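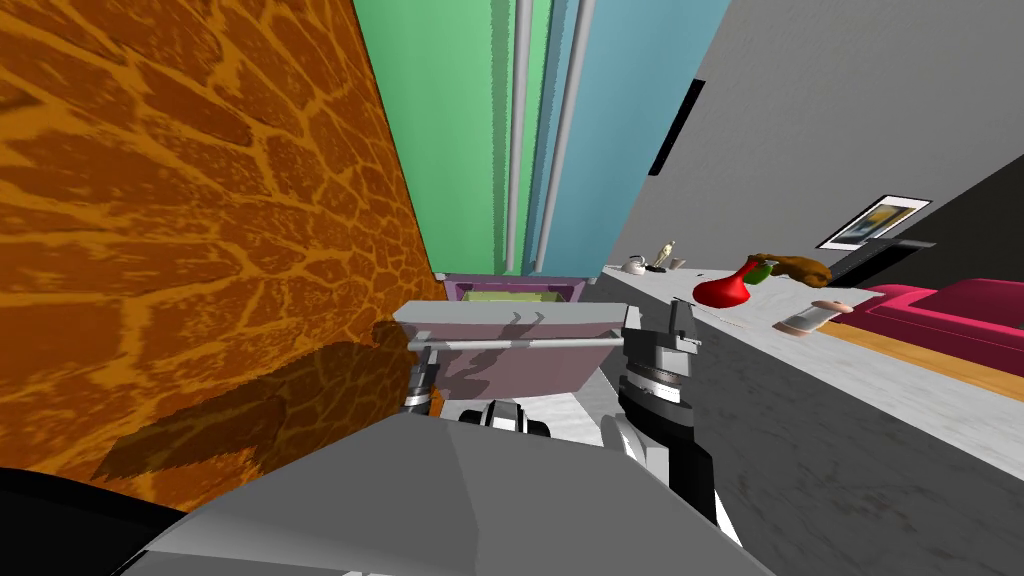 Préparer une journée à vélo électrique en groupe, ça se fait la veille, pas le matin sur le trottoir. Je note ici ma méthode, vite fait, pour ceux qui partent avec nous en août ou qui veulent monter leur propre sortie. Première chose, fixer un point de rendez-vous que tout le monde reconnaît de loin. Un mur orange tout craquelé de lignes brunes, comme sur l'image, très bien. « Devant le café », non, il y en a trois. Envoyer le repère par message la veille au soir, avec l'heure.

1. Le parcours
Compter large. Notre boucle Cledidbridge, par les quais puis le parc, se fait en 5 heures avec les pauses. Sur le papier elle en prend moins, mais il y a les photos, les feux, les toilettes. Repérer les pavés et les rails de tram. Les rails, toujours les prendre bien de face, jamais en biais.

2. Les batteries
Charge complète la nuit. Le matin, vérifier l'affichage vélo par vélo. L'an dernier parti avec une batterie à 76 %, ça passait, mais presque 2 heures sans assistance pour la dernière montée si on force en mode turbo... donc mode éco sur le plat. Prendre la clé de la batterie !! Elle reste toujours sur le chargeur.

3. Les réglages
Selle à hauteur de hanche, debout à côté du vélo. Pneus durs au pouce. Freins : serrer et pousser, la roue doit bloquer. Casque ajusté, deux doigts sous la sangle. Si un frein est mou, on change de vélo, on ne bricole pas au départ.
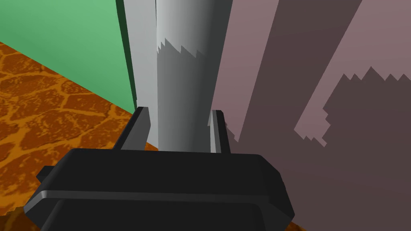 4. Rouler en groupe
Un devant, un derrière, les autres au milieu. Chez nous c'est Shabnam Ghumman qui ferme la marche, avec la pompe et la trousse. File indienne dès qu'il y a des voitures. Au carrefour on attend que tout le monde soit passé avant de repartir. Donner le numéro du guide à chacun, ça évite les coups de stress.

5. La pause
Réserver. A douze sans prévenir, ça coince partout. On s'arrête chez Tonton, cour fermée pour les vélos, soupe correct et pas cher. Sinon Ardeleanu, plus calme, mais la terrasse ferme à 15 h. Attacher les vélos quand même, cadre et roue.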